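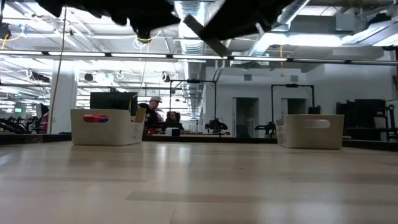

Bench view with the two bins, seen past the gripper.

Boteo cell: setup and care notes
Maintained by Ambros Camenzind. Last revised 2018-04-19.

Welcome, and thank you for reading before plugging anything in! These notes go with the Boteo recordings and cover the two-armed brick sorting cell, mostly so that whoever looks after it next has an easier start than I did.

Getting the table ready
Spread the bricks loosely in front of the arms and leave the bins at the back, handles where you can reach them. Bricks may stay in the bins between runs — we never insisted on a clean start, and the recordings are a bit livelier for it. Before you power up, look under both grippers for hanging cable, and tie back anything that could catch a brick on the way past.
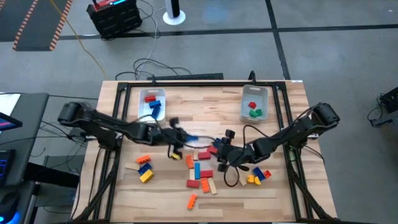

Grippers and wrist cameras
The fingers get a wipe every 200 grasps and a proper look every 300, screws included. We keep Rimico pads in the drawer, and a fresh pair wants 10 slow closes on a brick before you trust it with real work. Wedge-shaped blocks are the fussy ones, so I like to finish with a wedge between the fingers and check that the wrist camera still has a good view of it.

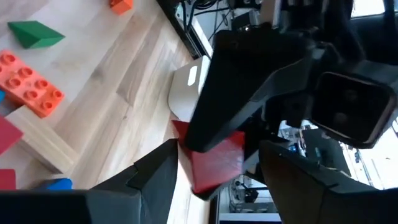

If the block creeps while it is held, back off the speed first and only then touch the grip force, which the Droren driver keeps in its own settings file (save a copy, please, I have lost mine more than once). Camera glass gets a dry cloth and nothing else.

Known trouble
Recordings from November have a slight lag on the left arm. Marchuk, our playback tool, corrects it if you turn on the delay option.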